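Soup night, second winter

Well, we made it to the end of May and the heater in the hall has already tripped the power twice, so it must be soup season again. A few of you have asked how we run soup night (hello to the two people who emailed and the one who bailed me up outside the chemist), so I thought I'd write it all down while the stockpot is soaking.

For the newcomers: every second Friday, a bunch of us on our street and the two streets behind it eat soup together. That's really all it is. Whoever's turn it is makes the soup, somebody else brings bread, the kids go feral in the yard until it's too dark to see the ball, and everyone's home by half past eight. It started last October, which is a ridiculous month to start a soup night, I know. It was 31 degrees and I made pumpkin. Six people came and they were all very polite about it.

I'd moved here in the autumn before that and I'd got to know exactly one person, my neighbour Ngaio Kerslake, and only then because her dog kept getting under the fence. We were standing in the driveway one arvo, dog under her arm, and she said she didn't know the names of the people across the road and she'd lived there ten years. Ten years! So we wrote out some notes on the back of my electricity bill envelopes and stuck them in letterboxes. The notes had no phone number on them. We forgot.
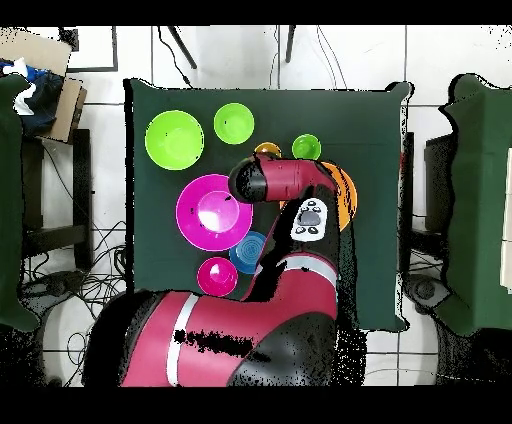 The question I get most is what to serve it in, and my answer is to stop worrying about it. For the first few months I was carting my good stoneware back and forth in a washing basket wrapped in tea towels, and every single time I'd lose one. I cried over a blue one with a speckled glaze that I'd bought on a trip with my sister. These days it's plastic all the way, the brighter the better, like the lime green ones up there. The littlies fight over colours, the adults pretend not to, and if one gets dropped on the concrete it bounces and we all get on with our lives. Have a few different sizes if you can, because a four-year-old who wants "the same as Dad" will take three mouthfuls and wander off, and that's a lot of minestrone going to the chooks.

What we cook

The rule is one pot, one soup, and it has to be something the vegetarians can eat. You can do a bit of crispy bacon on the side for people to sprinkle. We tried having two soups once and it was a disaster, everybody wanted a ladle of each and the lentil ran out before the back half of the queue had got anywhere near it.

The hits so far:

Red lentil and lemon, which is my go-to and costs next to nothing. Loads of cumin, and the lemon goes in right at the end.

Ngaio's leek and potato. She puts a whole nutmeg's worth in, I swear. People ask for it by name.

A mushroom and paprika one from Fülöp at number 2, who got it from his mum and will not write it down. I've stood next to him while he made it and I still can't get it right at home. I think there's dill. He says there isn't. There is.

Pumpkin, obviously, but please not in October.

The flops: anything with pasta cooked in the pot (it turns to glue by the time the last person's served), my beetroot experiment, and a corn chowder that caught on the bottom. We ate the chowder anyway. It tasted like a campfire.

I used to make my stock from scratch every time and I've stopped. I use a powdered one now, Narden, the low-salt tub, and I reckon not one person has picked it. If your freezer's full of carrot tops and chook bones then go for your life, but I've got a job.

The bread situation

Bread was a sore point for a while. When we left it to chance we'd get four sourdoughs from the bakery and no butter, or five butters and a packet of crackers. So now there's a roster on the noticeboard near the door, and you put your name down for bread, butter or dessert. Dessert is optional but if you write it down you have to bring it. I'm looking at you, Grindine Street.

The garlic bread nights are the best nights. I don't make the rules.

Drinks are easy. There's an urn for tea, a big jug of cordial for the kids, and if you'd like a wine you bring your own and take the empties home. We've had no trouble with that apart from one long evening around Christmas that I won't go into - you all know who you are.

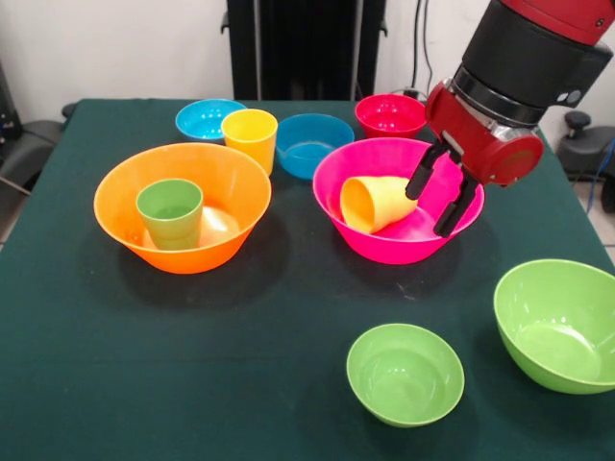 Starting your own

If you're thinking of having a go, my main tip is to pick a night and stick to it even when it's hopeless. Our third one had me, Ngaio, the dog and a bloke who'd come to read the meter. (He stayed for a bowl. Nice fella.) The fourth one was packed. I've no idea why, the weather was awful.

Second tip, ask people to do a job. I was so worried about being a bother that I did all the washing up myself for the first two months, and then I put my back out and had to ask, and blow me down, people were thrilled. Some people don't know how to stand around and chat but they'll happily dry up for an hour and talk your ear off while they're at it. I learnt more about the history of our street over that sink than I ever did at the library.

Third, money. We have a jar. Gold coins, no pressure. Last time I tipped it out we had $736 in there, which gave me a genuine fright! It's paying for a second big pot and a proper ladle, and the rest is going towards fixing that wretched heater. If anyone knows a sparky who works for soup, let me know.

Next one's a fortnight from tonight, 30 May 2025 being the one we've just had. It's Keltenum Road's turn on the pot and I've heard a rumour about laksa, which I'm told can be done without the shrimp paste. I'll be on butter. Bring a jumper, and if you've still got my green tea towel with the wrens on it, I'd love it back.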